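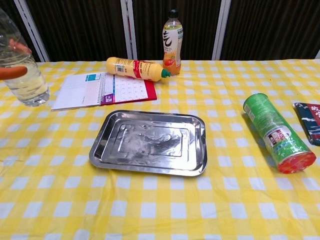

Tokitcombe Supper Table: progress report to the Clastley Fund
March 2025
Prepared by Iraís Aguirre, project lead

1. Where the money has gone
Of the 1,000 pounds awarded in October, we have spent 321 on table linen, serving trays and storage boxes, and 148 on food. The gingham cloths look cheerful in yellow and white. I am less sure they were a sensible buy. They need washing after each session and the hall has no machine, so they go home in a bag with whoever is last out.

The stainless steel trays will outlive all of us, but they show every smear. The one on the table with the notebook and the bottles has streaks right across it. I would not order more until we have agreed who polishes them, or whether we care.

2. Attendance
Our application said the suppers would bring in people who do not normally use the hall. I can't yet show that they have. Most faces are familiar from the Salinas lunch club, and Tonantzin Varela thinks we have simply moved them from midday to evening. She may be right. We are asking new arrivals how they heard of us, but the answers are patchy.

3. Record keeping
The spiral notebook stays on the table during setting up, as agreed. It is fine for jotting things down and poor for adding them up. The Flunden spreadsheet was meant to replace it and has not done so. I have opened it twice.

4. Sauces and drinks
Squeeze bottles and bottled drinks are still bought ad hoc and claimed back, with receipts turning up weeks later. We want one monthly shop instead.

5. Request
Please hold the next 400 until we can send proper attendance figures. I would sooner wait than spend it on more tablecloths.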